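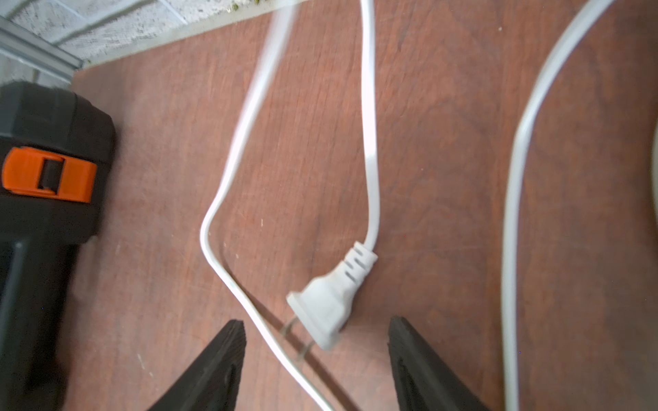 Bomow white pedestal fan, loan item 762

I look after the kit pages for our bit of the building, and this fan is the thing I get asked for most once May comes round. It's small, it's white, it sits on a round base, and it doesn't need putting together (hooray!). You stand it on the floor or on a bench, sort the cord out and off you go.

I'll start with the plug, as that's what catches people out. It's a white one with two flat metal pins, so it won't go into an ordinary British wall socket. You'll need the adaptor from the Akbari drawer, and please sign for that separately or I'll be chasing you for it until autumn. Pull on the plug and never on the cord. There's a grooved collar where the cord goes in and I'd like it to stay in one piece.

The fan has light blue blades behind a white grille with curved slots, which I think looks rather nice. It has 2 speeds. I use the low one for nearly everything, and the high one is fine for airing the place after gluing, though you'll want to put something on top of your paper templates first. I learnt that with a whole afternoon's cutting all over the floor.
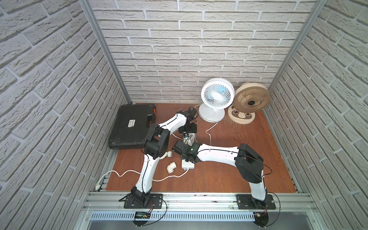
Bernside Model and Set-Building Club: Equipment and Loans

The fan's usual home is in the bay with the white brick-pattern walls. I love that bay! The panels have a proper rough look to them and the reddish-brown wooden floor sets them off beautifully, scuffs and all. If you're after a plain background for a small build, I'd ask for this bay before any of the others. Aluminium posts stand in the back corners, and I'd rather you didn't tape things to them, as the sticky stuff is a pain to get off.

When you put the fan back, stand it on its base against the wall and lay the cord down in a loose loop. Please don't wind it tightly round the stem. I know it looks tidier, but the cord ends up with a kink in it and then it won't lie flat for the next person.

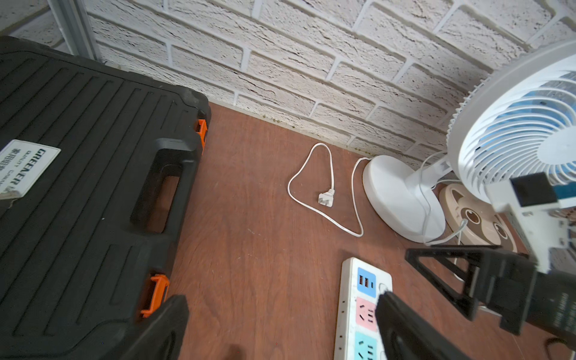
White fan and black tool case, with the cord in a loose loop between them.

Loans run for 4 days. Bring the fan back wiped down, especially the grille, which picks up sawdust like you wouldn't believe. A soft dry brush does the job. No sprays, please, and unplug it first. If it starts to rattle, write that on the tag and leave it on my shelf, even if the rattle goes away again.
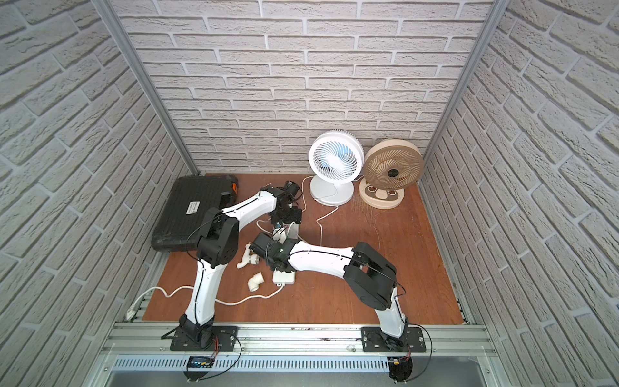
Black hard case with ribbed lid

You can book the case as well, with or without the fan. It's a big black plastic one with orange latches and a carrying handle on the side, and the label on the lid says GREENER, so you'll find it easily enough. I lay it flat on the floor to open it. Mine is the inventory list from 2000 tucked inside, which is badly out of date, so go by the newer Polatberg sheet when you check the tools back in. Snap the latches shut before you pick it up.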